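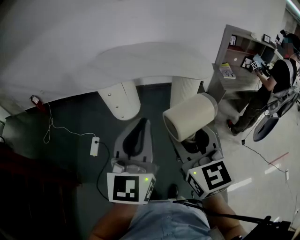

Two hand-held grippers with their black-and-white markers, at the Steremska workshop.

Dec 7, 2022 — Steremska has set aside money for 10 more hand-held grippers, and Marlina Gunawan, who has been patiently nursing the equipment budget along since May, could not be happier about it. The order goes to Gorora, with delivery promised in 18 weeks.

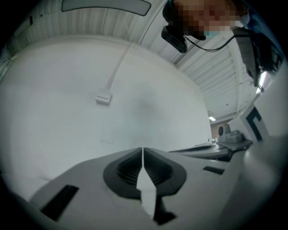 Spare finger pads and chargers are in the price as well — a welcome thing, says Lucie Campbell, who had been paying for those out of the repair money. A robot arm will have to wait, though the two of them are already asking for quotes.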